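Skongate asks for its plugs back

Skongate library is holding an amnesty for phone chargers, after a clear-out of the lost property cupboard showed that people will come back for one glove but will not come back for the thing that keeps their phone alive.

Until September, anyone can drop off spare USB power adapters at the front desk, or take one away if theirs has gone missing. There is no form to fill in and no fee. The library would like the ones that work, please, though it has been in the town since 1989 and knows what it is likely to get.

The scheme, called Plosano for reasons that were explained at some length at the launch on 1st July, is the idea of Silvana Brito, who runs the desk. She says the cupboard had over 100 adapters in it, most of them white cubes and most of them handed in by people who had found them on the long table by the window. Hardly any had a name on. One had a name on, and it was the name of the café next door.

Small plugs are easy to walk away from. They sit on a wooden table looking like part of it, and a dab of colour on one end is often the only clue to which belongs to whom.

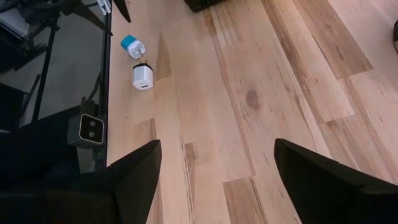 Silvana Brito would like people to go further and paint theirs, and says nail varnish does the job perfectly well provided it goes nowhere near the pins or the port. She has done her own in orange and has since lost it only twice.

Cables are a separate matter. The library will take up to three per person and would rather not be given them in a knot. Laptop chargers should go to the recycling point at Weldu, along with anything cracked, scorched or humming.

A similar swap at Drarnen last year ended with more chargers than it started with, and the surplus is understood to be in a cupboard.

Adapters can be left during normal opening hours. The desk closes for lunch.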